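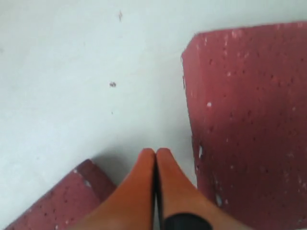 Orange over pale gray

Pale gray room feels cold. Orange accents, dark red accents, or repaint?

Madhu Awasthi
Posted 2025-07-31 in Paint and Color
Viewed 1,893 times

In March we painted our back room a very pale gray. The color is Harbor Mist from Torell, eggshell finish, two coats over primer. On the sample card it looked like a soft neutral. On the wall it reads almost blue in the morning and flat white at noon, and in the evening it looks like a dentist's office.

The room faces north. There is one window, 52 inches wide, with a white roller shade. The floor is light maple and the baseboards and door are a plain bright white. I use the room as a home office during the day and we sit in there to read at night. The only large piece of furniture is a gray sofa, a bit darker than the walls. Everything else is small.

I don't want to repaint if I can avoid it. Moving the bookcases took a whole weekend and my back remembers it. My plan is to warm the room up with one accent color and stick to it. I have narrowed it down to two:

Orange, the warm and slightly muted kind, not traffic cone.
A dark dusty red, close to maroon or old brick.

My husband prefers the red. My sister says orange goes out of style every few years and I will be sick of it by spring. I like both, which doesn't help.

What I want to know:

Which of the two does more to warm up a cool gray in north light?
How much of it do I need before it looks planned? Right now I have one orange pillow and it looks like somebody forgot it there.
Is there any point in changing the light bulbs first? The ceiling fixture takes 4 bulbs and they are whatever was in it when we moved in.

Budget is small. I can sew, so curtains and pillow covers cost me only the fabric.

northlight_dana

Change the bulbs first, before you spend money on fabric. Look at the small print on the base of the ones you have. If it says 4000K or 5000K, that is most of your evening problem. Replace all of them with 2700K and use the same brand for the whole fixture so they match. Then add a lamp near the sofa and leave the ceiling light off when you read. A gray wall lit from one side with a warm bulb is a different color from the same wall lit from above.

Bulbs won't do anything for the mornings. North light is bluish all day and pale gray picks that up. The white trim makes it worse, as your eye compares the wall to the trim and sees the blue in it.

On the color question, I would go with orange. Orange is close to the opposite of blue, so a bluish gray next to it makes the orange look stronger, and you need less of it. The slightly muted kind you describe is the right one. A very bright orange will pull your eye to it every time you walk in.

As for how much, I use three spots of color at different heights. In your room that could be a pillow on the sofa, something on a middle shelf of the bookcase, and curtains or a picture higher up. They don't need to match exactly. Keep them apart so you don't see them all in one glance. One pillow alone will always look left behind.

Before you buy yards of anything, get a half yard of each fabric and pin it to the wall beside the window for a few days. Look at it at breakfast, at noon, and after dark with the lamp on. I skipped this once and ended up with 63 inches of curtain that turned pink at sundown. I lined a drawer with it in the end.

Pat from Mirnov

I would pick the red, and here is the case for it. You have a gray sofa, gray walls, white trim and a light floor. Everything in the room is pale or in the middle. There is nothing dark. Some of the coldness you are seeing may be a lack of contrast, and orange won't fix that, because orange is a middle tone too. 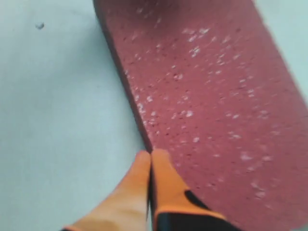

Dusty maroon-red with white flecks, on light blue-gray

A dusty red gives you the warmth and the dark note together. It also holds up better against wear. Flat, solid red fabric shows every bit of lint, so look for a weave with some pitting or fleck in it. Tweed, bouclé and heavy slub linen all work. The small light specks tie it back to the pale walls, and you won't be out there with a lint roller every night.

Two cautions. Dark red goes nearly brown under weak light, so you still need the reading lamp that Dana mentioned. And don't do curtains in it on a north window. They will frame the window in a heavy color and you will lose some of the little light you have. Put it low: a rug, a throw, a seat cushion on the desk chair. Keep the curtains off-white or oatmeal.

The rug matters most. A good-sized one in front of the sofa will do more than any number of pillows. I got mine secondhand from Zanovis and had it cleaned for less than a new small one would have cost.

If you decide to repaint after all, do only the wall behind the sofa. Agarwal on the county road will tint a quart to match a piece of cloth if you bring one in. One quart is enough for two coats on a short wall if you don't load the roller too heavy.

t.wells

just paint it beige

Madhu Awasthi

Thanks for the replies. I checked the bulbs – two say 5000K, one says 3000K and the last one I can't read at all. That explains the evenings. New ones are on the list for tomorrow, all 2700K.

I will pin up both fabrics before I decide. The point about having nothing dark in the room makes sense to me, so I am leaning toward a red rug with plain curtains, and the orange pillow can go to my sister.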